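The fault that hid in a kitchen: what run 521 taught the Clernano team

A simulated hand that closes when it has been told to stop is the kind of bug that makes a whole office gather behind one monitor.
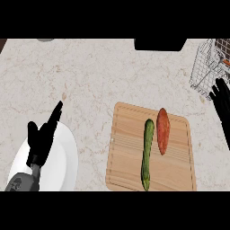 Why did the left hand keep closing after the stop command?
The stop signal reached the arm controller and never got passed along to the finger controller, so the arm froze in place while the fingers went on finishing the last grip they had been given.

That short answer took the Clernano group most of the summer to find, and we think it's one of the best bits of detective work to come out of the Lovbridge office this year! The kitchen counter is the project's standard test setting, with a plate, a wire rack and vegetables on a cutting board, and two black multi-fingered hands to do the moving. Everything happens in simulation first. The cucumber has been squeezed, dropped and launched across the marble more often than any vegetable deserves.

The trouble showed up in July, in run 521. The left hand was partway through a grasp when the supervisor program called a stop. The arm held still, just as it should. The fingers carried on for 2 seconds and then reported, quite cheerfully, that the grip was complete. The log marked the run as a safe stop, and it would have stayed that way if Nabil Chidiac hadn't been replaying it for a completely different reason (he was checking shadows under the plate).

Nabil's first guess was the physics settings, and a very reasonable guess it was, as anyone who has watched a simulated carrot sink through a counter will tell you. He tightened the contact model and ran the whole batch again, all 1,209 runs of it. Same fault. Then he swapped the left and right hand models – same fault again, still on the left.

What cracked it was a timing plot. The two hands had been set up months apart, and the right one used a newer message format called Papadakis, where a stop goes to every joint at once. The left was still on the old format, which treated the arm and the hand as two separate machines. A stop sent to the arm simply ended there. The safety check only looked at whether the wrist was moving, so it saw nothing wrong.

The fix is in, and it has three pieces. Both hands now use the same message format. The safety check reads finger joints as well as the wrist. And a run can't be logged as a safe stop until every joint has reported zero motion, with a missing report counted as a failure. The team then put the new version through 1,592 runs with stops called at random moments, including some really nasty ones in the middle of a handover. Every joint stopped in every run.

None of this involved a physical hand, but the same controller code was due to go onto the test bench at Eltside, where people reach in to reset the food between trials. A finger that keeps squeezing after a stop is a serious matter there. The bench date has been moved back so that the stop tests can be repeated on the real hardware, with no people inside the fence.

Nabil has written up the timing plots and they are a great read, even if you've never touched a hand controller in your life. If you have old stop logs from a two-handed setup, please dig them out and check whether the fingers were included. He'd love to see what you find, and he is especially keen on anything that was marked safe and looked a little odd on replay.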